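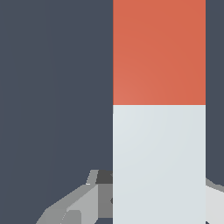 Stevasska – "Virnberg" (cassette and download)
Forum: Ambient, Drone and Modern Classical
Started by lucyna_w

lucyna_w
Tuesday, August 10, 2021

Hello everybody. I have listened to the new Stevasska album for one week now and I want to ask what other people think. English is not my first language, so please excuse me if some sentence is strange.

For those who do not know: Stevasska is Leszek Jakubowski, who before made two albums of piano with tape hiss. The new one has almost no piano. It is made from an old harmonium, and he says in the booklet that the instrument is from 1831. The label is Hopkin, and there are 50 cassettes only.

My opinion is that side A is the best music he has recorded. The first piece, "Plultimdale", stays on two chords for a very long time, and you hear the air going in and out of the instrument. Side B I like less. The voices come in too early and they are too loud.

Lucyna Wieczorek

hissandhum
Good write-up, and your English is fine. I disagree on side B though. The voices are the whole point for me. Side A by itself is pretty but I've heard a lot of slow harmonium records.

tapeloop_687
Are we sure about 1831? That seems very early for a harmonium. I thought the patent came later, around 1840 or so. Maybe it's some other kind of reed organ.

lucyna_w
You can be right. In the booklet he writes "harmonium", but he also writes that the man who repaired it called it by another name. I will look again when I am at home.

hissandhum
Does it matter? It sounds old and leaky, that's all I need.

tapeloop_687
It matters to me. If you print a year on the sleeve, people repeat it.

lucyna_w
I agree with tapeloop here. It is a small thing, but I also would like to know.

I looked now. The sentence is: "The case carries the year 1831, the reeds are younger." So the case is maybe from a different instrument. I read it too fast the first time, sorry.

tapeloop_687
OK, that makes a lot more sense. Thank you for checking.

greyfield
I only have the download. Is the cassette mastered differently? On my speakers the low notes in "Plultimdale" get muddy after the middle.

lucyna_w
Yes, I think there is a difference. On the cassette the bass is softer and the hiss covers a little the places where he cuts between takes. With the download on headphones I can hear two of these cuts very clearly. I prefer the cassette, but I know it is sold out and this is not helpful for you.

My notes for each side are below, for those who asked me in messages.

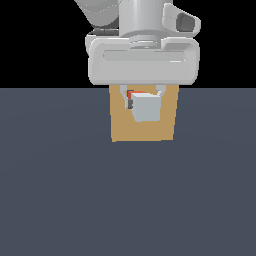

Notes, side A

"Plultimdale" – two chords, long. Please do not play it quietly, the breathing noise disappears and then half of the piece is missing.
"Mill Road in January" – the only one with piano. It is short and ends in the middle of a phrase. At first I thought that my tape was damaged.
"Bellows" – just the mechanism, no notes. My husband asked me to turn it off.

Notes, side B

"Virnberg I" – voices from the beginning. I would wait a minute or two before them.
"Virnberg II" – the same melody, slower, and here the voices are further back. This one is beautiful and I listen to it most.

hissandhum
"Bellows" is the best track on the tape and I will not be taking questions.

greyfield
I skip "Bellows" every time. Agreed on "Virnberg II", but I think it only works after you've heard the loud version first. If he had held back the voices in part one, part two would lose its effect.

lucyna_w
This is a good argument and I did not think about it. I listened again last night to both parts without a pause. I still find the first one too loud, but I understand better why he did it.

tapeloop_687
Did anybody hear if Hopkin will do a second run? I would pay for one with the cuts cleaned up.

greyfield
I wrote to them. They said no more tapes, maybe a CD, and no date yet.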